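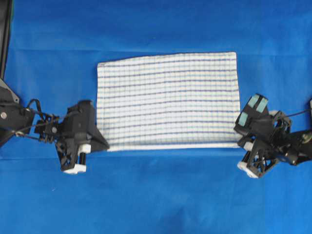 Hastdale in October — worth four nights?

fellwandering_jo
Right, I've finally got the time off and I'm SO excited. Four nights in Hastdale in October, travelling up on the Friday, just me and my sister. We've both wanted to go for years, ever since our gran used to go on about the harbour and the smoked fish. I've got a room pencilled in at the Janssen guesthouse up the hill (can cancel free until the week before) and we won't have a car.

Things I'd love to hear about: is the coast path to Cutport doable in one go for people who walk a lot but aren't athletes? Is the Flimach ferry still running that late in the year? And where do we eat? All tips welcome, however small!

mudlark77
You'll love it. October is my favourite month there by miles. The day-trippers have gone, the light is gorgeous in the afternoons and you can get a table at the harbour without booking. I've been going back for years and I still get that daft grin when the bus comes over the top and you see the water.

Cutport path: yes, do it! It's 16 miles if you stick to the cliff the whole way, and there's a fair bit of up and down after the lighthouse. Set off early, take more water than you think, get the bus back. The middle section, where you drop down to the shingle and there's a stream coming out under the little bridge, is one of the loveliest bits of walking I know.

Tobias_R
Going to be the grump. I wouldn't do four nights in Hastdale itself. Two there and two in Cutport would be far better without a car. Hastdale is pretty but it's small, and if it rains you've done the museum and the chapel by lunchtime. Cutport has the cinema, the indoor market, proper cafés and a train.

mudlark77
Can't agree, sorry Tobias! Cutport is a perfectly nice town but you could be in any town. The whole point of Hastdale is the evenings, when the boats come in and everyone wanders down to look. You'd miss that for a cinema?

Tobias_R
On a wet Tuesday in October, yes, I'd miss it for a cinema with great pleasure.

pan_of_chips
Ha! You're both right. We stayed in Hastdale and went over to Cutport for the day when it poured, the bus only takes 26 minutes. Number 4, goes from outside the post office. Nice drivers as well, ours stopped so we could all look at a seal.

Food: the café on the slipway for breakfast (kippers, or the potato cakes if you don't do fish). Evenings, the Anchor is fine, a bit beige, but the back room at the Pilot is where I'd go. They do a fish stew with a great lump of brown bread and I still think about it. Cash is handy at the Pilot, their card machine was sulking when we were in.

fellwandering_jo
Oh this is brilliant, thank you all. Fish stew noted with several underlinings. Tobias, I do take the point about rain — my sister is very much a cinema person when her socks are soggy — so Cutport will be the bad weather plan.

Anyone know about the ferry?

Ingeborg Diekmann
Hello Jo! The Flimach ferry does run in October but on the shorter timetable, so there are only 2 crossings a day, one in the morning and one back in mid afternoon. Please ring the harbour office the evening before. If the wind is in the east they don't go, and the notice on the jetty is not always changed in time. I stood there once with my sandwiches for a very long while.

It is absolutely worth it when it sails. Flimach has one road, one shop and more birds than you can imagine. In autumn the geese come in over the north end and the noise is wonderful. Walk up to the old signal station first, then come back along the beach if the tide is out. Bring your own lunch, as the shop keeps its own hours.

gannetgary
Seconding everything Ingeborg says. Autumn on Flimach is a treat. Take binoculars even if you're not a birder, and a warm hat even if it's mild in Hastdale. It's always colder on the boat.

One thing I'd disagree with though: go along the beach first and do the signal station second. You get the view as your reward and you can see the ferry coming from up there.

Ingeborg Diekmann
But then you are rushing down the hill to catch it, Gary!

gannetgary
Keeps you fit :)

sal_and_the_dog
Has anyone stayed at the Janssen place recently? We were there a few years back and it was lovely and friendly but the hill is no joke with bags. Jo, if you've got wheelie cases, ask about a lift up when you book. They fetched us from the bus stop without any fuss. Ask for a room at the back too, you can see right down over the roofs to the lighthouse.

pan_of_chips
We stayed there! Back room, top floor. Comfy beds, masses of hot water, enormous breakfast. Only grumble was the stairs, which are steep and a bit ladder-ish at the top.

Tobias_R
For balance, I'll admit the breakfast is excellent. I'd still split the stay.

fellwandering_jo
Just rang them, booked the back room and a lift from the bus. She was so nice on the phone! Plan for now is settle in on Friday night with the stew at the Pilot, coast path on whichever day looks driest, Flimach if the wind behaves, and Cutport by bus if it chucks it down. Station first or beach first to be decided on the boat by a vote of two.

mudlark77
Perfect. If you do the path, look out for the honesty box just past the lighthouse. There was ginger cake in it last time I went by.

sal_and_the_dog
Ooh, and can someone tell me if the path is all right for dogs? Are there many stiles? Mine's a solid lump and I can't lift him.

mudlark77
Mostly gates now, Sal. There's one nasty stile before the shingle but you can go round by the farm track.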